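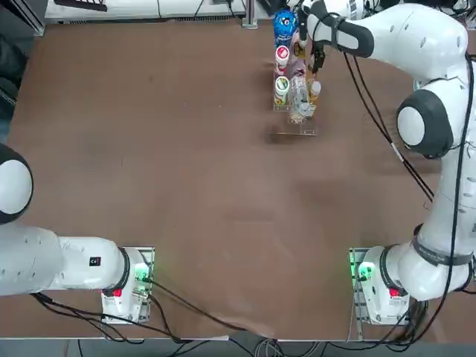 Six episodes, one winner, three editors

Vesela Berisha has edited competitive reality television for 20 years, most of it in the business format, where teams of candidates are set a commercial task and one of them goes home at the end. Her latest series, Trasto, put small-business owners in charge of a failing wholesale market stall and ran for six episodes. She spoke on 26/04/2018 from the edit rooms at Dritelau, the production company where she is supervising editor.

The first thing she wanted to correct was the idea that an episode is built from the start. "We cut the boardroom first," she said. "In our case it's the review, same thing. It's the only part where everybody states a position out loud. Once I have 12 minutes of review I know which parts of the task have to be in the show, and the assistants go and find them."

The review on Trasto was recorded over a full afternoon for each episode. Berisha works from a transcript marked with timecodes, and she reads it twice before she looks at any footage. On the first pass she underlines every factual claim a candidate makes about the task: who set the price, who missed the delivery, who was told what. On the second she marks the claims that another candidate disputes. Only disputed claims go through to the assembly.

"If a woman says she chose the packaging and everyone agrees, I don't need it," she said. "I need the one where two people both say they chose it. Then I have to go back and see which of them is right, and the viewer has to be able to see it too."

That rule causes most of the arguments with producers. In episode two, Edin Hoxha was voted out after his team lost money on a batch of catering orders. He told the review that he had asked for a deposit from the client. His team leader denied it. The camera crew had been in the van at that point and the only record was a radio mic track with engine noise across it.

"We cleaned it up enough to hear that he did ask," Berisha said. "It wasn't good sound. The producer wanted it out because it made the decision look unfair. I kept it in with subtitles. He still went, and I think it was right that he went, the orders were a mess. But he had asked."

Hoxha has since said in interviews that the episode was fairer than he expected. Berisha had not read them.

The schedule for the series gave each episode three editors: one on the task, one on the house and travel material, and Berisha on the review and the final assembly. Paavo Harju cut the task sections for all six. He joined the call for part of the interview and was asked how much material he received.

"Per episode, 200 hours," Harju said. "That's every camera, so a lot of it is the same event from different sides. You sync it, group it, and then it's less frightening. The two-team format doubles everything except the briefing."

His main technical complaint was the clocks. Each team's cameras were set by hand in the morning and drifted during the day, so that by evening the two teams could be several seconds apart. For a scene in one room that is easy to fix. For a phone call between the sub-teams it is slow work, as neither side of the call can be seen from the other. "You line it up by ear. One says hello, the other hears hello. If they talk over each other you're there until lunch."

Berisha said the phone calls were worth the trouble. She regards them as the backbone of the format – the place where one half of a team learns what the other half has done. In the fourth episode, shot in Todorova, a call about the wholesale price of dried fruit runs for almost two minutes of screen time with very few cuts. The network asked for it to be halved. She took out one line.

The fourth episode is also the one in which Ermira Shehu, who went on to win, lost her only task as leader. Viewers complained that she had been given an easy ride in the review. Berisha disagreed, and was specific about it.

"She had more screen time in that review than anyone had in any of the others. It felt short because she answered the questions. There was no shouting to cut around. People measure a review by the noise."

Shehu's brother Velimir was also a candidate, on the opposing team, and left in episode three. The relationship was declared to the other candidates on the first day and mentioned in the opening episode. Berisha was asked if it had been edited for effect later.

"Less than the network wanted. They had two scenes together that meant anything. The rest was them being polite."

The final was handled differently. Both finalists presented a business plan to a panel, and the recording of the result was done twice, with each finalist winning once, to keep the outcome from leaking. Berisha cut both versions to the same standard. The version in which Ermira Shehu loses exists as a finished program and is held on a drive at Dritelau. She would not say how it compares. "It's the same length," she said.

A second series has been ordered under the working title Dillura, with filming due to start in July. There will be more episodes and the same number of editors. Harju has asked for the camera clocks to be locked to a common source, and has been told the request is with the technical manager. Berisha's own request was for the review transcripts to be delivered the next morning. On Trasto they took up to four days, and for episode five she began the assembly from her own notes.

She was asked finally which sequence she would cut again if she could. She chose the opening titles of episode one, where the candidates walk across a bridge in a line. "It's too long, and they're out of step," she said. "I left it because we were out of time. Every week it came back, because it was in the titles."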